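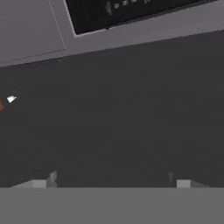
Setting Up the Refrigerator Cell in the Stelska Simulator

The following procedure applies to the single-arm refrigerator cell used in the Betero kitchen project. It covers first setup, checking of the two camera views, and routine care of the cell between runs. Operators are expected to have a working Stelska account and to have completed the general arm tutorial.

Before you start

Close any other cell that is open under your account. The simulator will load two cells at once without a warning, and the second will run with the contact settings of the first. Confirm that the scene file is version 262 or later. Earlier versions place the door hinge incorrectly, and the door will pass through the brick wall on the right.

1. Load the cell

Open the cell from the project menu and wait until the physics indicator turns green. Do not move the arm while the indicator is yellow. The floor, the wall and the refrigerator load first, followed by the arm and then the produce.

If the produce falls through a shelf during loading, reload the cell. Moving the items back by hand leaves them with incorrect contact values.

2. Bring the arm to its home position

Select Home in the joint panel and set the speed to 17 percent. Full speed is not permitted in a newly loaded cell. When the arm has stopped, open the gripper and confirm that both fingers have reached their limits. The two finger readings should match. A difference between them normally means that a saved position from another cell has been carried over – clear it with Reset Joints and repeat this step.

3. Check the wrist view

Switch to the wrist view. The body of the gripper should lie level along the bottom edge, with one finger to each side and a clear gap between them. The surroundings may appear steeply tilted, depending on how the wrist is turned. A tilted background is acceptable. A tilted gripper is not, and indicates that the camera mount has lost its link to the wrist.

To restore the link, open the mount settings, select the wrist joint as parent, and save. The cell must then be reloaded.

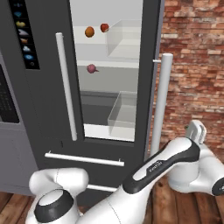 Celina Gajewski

4. Check the room view

Open the right-hand door of the refrigerator and switch to the room view. The shelves and the clear bins should be visible past the arm, together with the open door. If the forearm hides a shelf you intend to use, change the elbow angle and leave the camera where it is. Camera positions are shared by all users of the cell.

5. Test the door

Run the door test from the maintenance menu. It lasts 2,000 steps and should not be interrupted. Keep the arm clear of the handles for the whole test. A door that drifts after the test has lost its hinge friction; load the default hinge file and run the test again.

Care between runs

Return the arm to home and close the door before saving. Record the scene version and any reload in the cell log. The log holds 74 entries, after which the oldest is overwritten, so export it at the end of each month.

Changes to the hinge file or the camera positions require approval from Ward Segers at the Vokville office. Requests received before 3:00 p.m. are normally handled the same day.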